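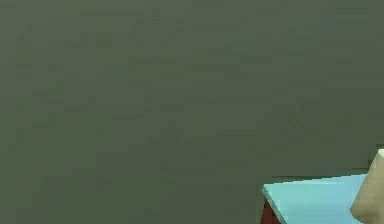 Gripper and camera comparison, working group meeting
Minutes, May

Present: Wilmer Zapata (chair), Dennis Birkett (minutes), two from the Brumonside simulation group, one from purchasing for the last item only.

Started at 10:05.

1. Previous minutes

Accepted with one correction. The Arango controller was listed as returned. It is still on the shelf in the test room and Dennis has the paperwork.

2. Finger comparison

Wilmer went over the simulated block runs. Both finger sets, the Tesunel rounded tip and the Claretetti flat pad, were run on the two-color block with the same start poses. The target is 200 grasps per finger set. The Tesunel set is complete. The Claretetti set stopped partway when the log disk filled up and has to be restarted from zero, as the seed was not saved.

No ranking will be given until both sets are complete. Wilmer said the rounded tip seems more forgiving when the approach is a little off to one side, but the contact settings were changed between the early runs and the later ones, so the early runs should be thrown out. Agreed.

Dennis asked whether friction on the block faces is the same for the top and the sides. It is one value for the whole block. The colors are only there to help the pose estimator tell the faces apart.

Action: Wilmer to rerun the Claretetti set with the seed written to the log header.
Action: Brumonside to freeze the contact settings file and send out the version number.

3. Controllers

The Arango controller and the one we use now were run on the same recorded trajectories. Arango settles faster at the end of a move. It also dropped its connection twice in one afternoon and had to be restarted by hand. The cause is not known. Dennis thinks it is our network switch and wants to try a direct cable before anyone writes to the vendor.

Action: Dennis to repeat with a direct cable.

4. Camera views in the simulated room

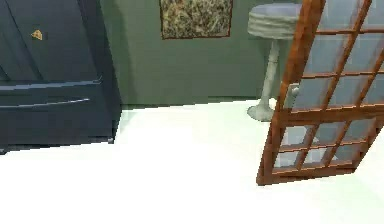

Camera placement was the longest item. The group has 4 candidate positions and can afford to render 2 of them at full rate. Wilmer wants one close view on the fingers and one wide view of the room. Brumonside asked what the wide view is for if the arm is out of sight, and Wilmer answered that it is for checking localization and for the door task planned next. With the glass door standing open, its panes let the green wall show through dimly, and the depth estimate needs to be checked there before the view is used for anything. The dark cabinet with the long bar handle on its drawer was suggested as a second pull target. Dennis objected that the handle is nearly the same color as the drawer front in his segmentation output and would rather begin with the door lever. Left open.

The floor is too bright in the wide view and there is little for the feature tracker to hold on to. Brumonside can lower the light level without touching the other settings. They were asked to keep a copy of the current lighting so older runs can still be compared.

Action: Brumonside to render the wide view at the lower light level.
Action: Dennis to run depth on the door panes and bring the numbers.

5. Purchasing

The loan on the Claretetti pads can be extended by 12 days. After that they are either bought or sent back. Wilmer asked for the extension. The quote for spare Tesunel tips has not come in.

6. Other business

Run names are still inconsistent. Finger set first, then camera, then run number, no spaces.

Next meeting same time, same room. Closed at 11:20.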